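About Drerance
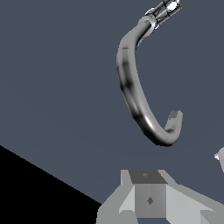

We help small firms work out why they are busy and skint at the same time. It is a more common condition than you might think. Most of our clients arrive with a full diary, a decent reputation and a bank balance that looks as if it belongs to somebody else.

Drerance began in a spare bedroom in December, a poor month in which to start anything except a cold. The plan was to do bookkeeping for tradespeople. After a few months of entering other people's receipts we noticed that the books were usually fine. The prices were the trouble. A plumber was charging what his old boss had charged. A dog groomer had copied her price list from a rival who has since gone under. We began mentioning this, gently at first, and by the following year the mentioning had become the business.

What we do

Mostly, we look at prices, quotes and the terms printed in very small type at the bottom of your invoice. We ask how you arrived at each figure. There is often a silence at this point, and we have learned to bring biscuits.

Then we sit down with your last 27 jobs (or orders, or bookings, whatever you call them) and work out what each one earned you once travel, materials and your own time were taken off. Owners tend to leave out the last of these. Some of the jobs will have lost money. One or two will be the customers you like best, and what you do about that is up to you, though we will have an opinion.

The whole thing takes seven weeks. You get a price list you can defend out loud, a quote template and a short script for the phone call where you tell a long-standing customer that the rate is going up. We practise the call with you. One of us plays the customer, with more enjoyment than is strictly proper.

Who we work with

Owner-run businesses with up to 171 staff, although the great majority have fewer than ten and quite a few have one, who also does the hoovering. We have worked with joiners, music teachers, a lift repair firm, two rival bakeries on the same street (separately, and with great tact) and a driving school that had been giving away the first lesson, the second lesson and, it emerged, most of the third.

Quách, a noodle bar and catering business, came to us wanting more customers. They had plenty of customers. They also had a lunch deal that cost them money every time somebody ordered it, and people ordered it constantly. The deal is still on the menu with a different number next to it. We eat there more than we ought to and pay full price.

Brandus make garden gates and have been with us since the spare bedroom. They still ring before sending any large quote, mainly to be told not to knock anything off it.

What we don't do

We don't do logos, websites, social media or anything involving a beanbag. We will not find you funding. We don't run motivational breakfasts, having been to several.

What it costs

The full review is £3,000, paid in three parts. People do ask for a discount. It would be a strange sort of pricing advice if we gave one, so we don't, but if we think the work won't pay for itself we'll tell you on the first call and you'll owe us nothing. That call lasts half an hour. Have your price list to hand, even if it lives on the back of an envelope.

Fikport

Fikport is the quoting tool we built for ourselves after one spreadsheet too many. It is plain to look at, it does sums, and it will not let you send a quote below cost without asking you twice. Clients have the use of it during the review and can keep it afterwards. The colour scheme has been criticised. We are looking into it – slowly.

Finding us

We are upstairs, above the key cutter's. The bell works if you lean on it. Weekday mornings are best for phone calls, and emails are answered by a person, generally the same day and always before the next one is out.

Page last updated Apr 19, 2019

7 shares | 0 comments

Contact | Terms | © Drerance | Back to top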